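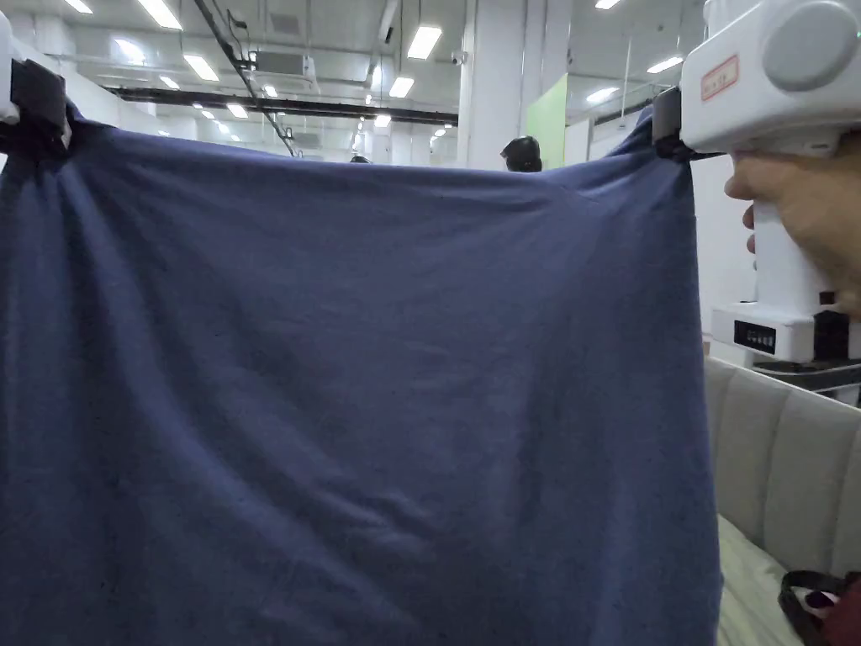 Section 4. Setting up the Storlow recovery kennel at home

Read all of this before you open the box. Takes 22 minutes if the parts are laid out first, a lot longer if not.

The Storlow is a soft-sided crate for cats and small dogs on rest after surgery or a dental. Max weight of animal 26 pounds. Bigger than that, you want the Hosura, different manual, different poles, don't mix them.

4.1 Before you start

Check the box. You should have:
– 12 poles (eight long, four short)
– corner joints, in a bag taped under the lid
– outer shell, folded
– floor board, folds in half
– floor pad with washable cover
– door panel with two zippers, already sewn on the shell
– one drape, optional, see 4.4
– bowl clip

Joint bag missing? Look under the floor board, it slides down there in shipping. Still missing, call the clinic desk that gave you the kennel, or Danance direct if you bought it yourself. Have the lot number ready (sewn label, inside left of door).

Do the set-up BEFORE you pick up your pet. Not in the parking lot. Not with the cat in the carrier yelling at you.

4.2 Picking the spot

1. Quiet room, door that shuts.
2. Flat floor. Rugs are OK if they don't slide.
3. Away from radiators, floor vents and direct sun. Coming out of anesthesia, some animals don't hold their temperature well.
4. Not on a table, bed or couch. Ever.
5. Leave 10 inches clear behind and on both sides so the mesh can breathe.

Note: stairs nearby? Put up a gate. A groggy dog that gets out the door will head straight for them.

4.3 Frame and shell

1. Lay out the long poles in two squares on the floor. Four poles each.
2. Push a joint on every corner. You'll feel a click. No click, pull it off, turn it a quarter, try again. Don't use a hammer.
3. Stand the four short poles up in the joints of the first square.
4. Lower the second square on top. Start at one corner and go round. Doing opposite corners pops the first one out.
5. Lean on the top lightly. Frame should not rock. If it rocks, one joint isn't home, usually a bottom one.
6. Find the door on the shell. Door goes to the front, label on the inside.
7. Pull the shell down over the frame like a pillowcase. It's tight. Back corners first, then the front.
8. Close the hook tabs along the bottom, all of them. Skipping the back ones is how cats get out.
9. Open the floor board and slide it in, smooth side up, hinge running front to back.
10. Pad on top of the board. Zipper of the pad cover goes to the back wall, away from teeth.
11. Run both door zippers up and down twice. Stiff is normal when new. Rub a little candle wax on the teeth if they stick.

CAUTION: Keep fingers clear of the joints when lowering the top square. They pinch.

CAUTION: Do not leave off the floor board. Pad alone is not enough, the animal can push under the bottom edge of the shell.

4.4 The drape (optional)

Good for nervous animals, and most cats. Skip it for flat-faced breeds unless your vet says go ahead.

1. Drape goes over the top and three sides. Never over the door side.
2. Loops go over the top joints. One each.
3. Roll up the back a few inches and fasten so air moves through.
4. Check after an hour. If your pet is panting, take the drape off and call the clinic.

Own blanket instead? Fine, same rules. Thin, no fringe, nothing crocheted. Claws get hooked and then stitches pull. Make sure it can't slip down over the door.

4.5 First night

1. Line the pad with a clean towel. Light color is best, shows up any bleeding or discharge.
2. Clip the bowl to the inside of the door at chin height. Water only until the clinic's sheet says food.
3. Cone stays on. If the cone won't fit through the door, open both zippers all the way and guide it in from below. Don't take the cone off "just for a minute."
4. Lift the animal in with one arm under the chest and one under the back end. Don't let them jump in.
5. Zip up. Tuck both zipper pulls in the pocket at the top corner.
6. Look in every couple hours the first evening. You want easy breathing, pink gums, lifts the head when you talk.
7. Cats: small litter tray at the back, paper litter, not clay. Clay dust gets in the incision.
8. Dogs: leash on inside the kennel BEFORE you open the door all the way. Straight out to pee, straight back in.

WARNING: Pale gums, nonstop bleeding, an open incision, or an animal you can't wake up – do not wait for morning. Call the clinic or the emergency number on your discharge sheet.

WARNING: Never leave a leash or harness on inside the closed kennel.

4.6 Cleaning

1. Spot clean daily. Warm water, plain dish soap, wipe, wipe again with clear water.
2. Pad cover and drape come off and go in the wash, gentle, cold. Hang dry. The dryer shrinks the cover and then you will never get it back on teh pad.
3. Shell: hand wash only. Bathtub works.
4. Poles: damp cloth.
5. No bleach on the mesh, no pine cleaners, no tea tree anything. Bad for cats, some of it very bad.

Let everything dry completly before folding. Mildew isn't covered.

4.7 Folding and return

Do 4.3 backwards. Door zipped shut first, or the shell snags on the poles. Joints back in their bag, bag in the box LAST so it's on top for the next person.

Loaner kennels go back to the front desk in the original box. Pad washed, drape washed. Hair in the zippers is OK, we get that out here. A missing pole is charged at replacement cost, a missing joint isn't.

Parts for kennels made before last November: the old joints are gray and have a longer neck. They don't fit the new poles. Say "gray joints" when you call.

For the heated pad (Lü, sold separately) go to section 5. Do not plug it in until you've read that one too.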